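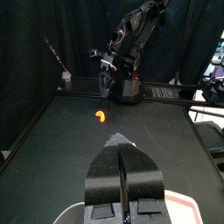

Does resting pasta dough overnight do anything?
Posted by crumbledrawer in Kitchen Talk, March, 9:40 pm

The Werkeo recipe booklet says to rest egg dough overnight in the fridge. I tried it twice. Gray specks both times, and it tasted the same as my 4 hour dough. Is this one of those things people just repeat?

semolina_sam wrote:
Overnight is better. Rolls out thinner, doesn't spring back.

crumbledrawer wrote:
Better than what, though? Did you roll both side by side?

semolina_sam wrote:
No, but I've made it for years and I can tell.

oldrollingpin wrote:
I'm with the OP. After 80 minutes on the counter mine is as soft as it's going to get. The booklet also wants you to buy their wrap, so draw your own conclusions.

tin_lid wrote:
Disagree on the counter part. Raw egg, warm kitchen, no thanks. Fridge, then let it warm up before rolling. The specks are just the flour darkening and won't hurt you.

crumbledrawer wrote:
Fine, I'll split one batch and report back. Not expecting much.

Reader comments

Xu_bakes: Which flour? Makes more difference than the clock.

noodle2076: Still waiting on that split batch.

Contact | Copyright Irnska Boards | Back to top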